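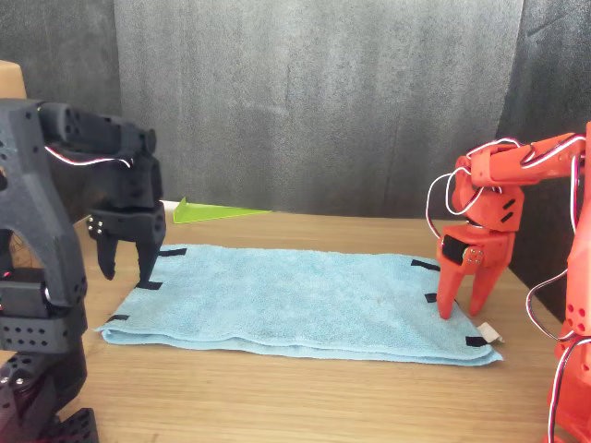 Brirnorero Magazine | Home and Living Desk

The hotel laundry in Clonditz washes 4000 towels in a busy week, and most of them come back to the same rooms for years. Josphat Were, who has run the place through three changes of owner, thinks the towels people buy for home should last just as long.

"They wear out because of what we pour on them," he says. "Fabric softener is the worst of it."

Softener leaves a coating on cotton loops. The towel feels smooth in the store-bought way, but it takes up less water, so people scrub harder and wash more often. Were stopped using it in November and cut his detergent by a third at the same time. He now replaces 191 towels a year. Under the old routine the figure was 493.

His advice for a home machine is short. Wash new towels before first use, with nothing else in the drum. Keep the load loose. Use half the detergent the cap suggests, and shake each towel out before it goes in the dryer or on the line - two hard snaps will lift the loops.

Heat matters too. A dryer on its highest setting makes cotton brittle, and the edges go first. Medium heat takes longer and does less harm.

Color is mostly a question of sorting. Pale towels pick up dye from dark ones even after a dozen washes, and the Clonditz laundry still runs them apart.

Old towels are cut into squares and sold in bundles at the Jella market, where the garages buy most of them.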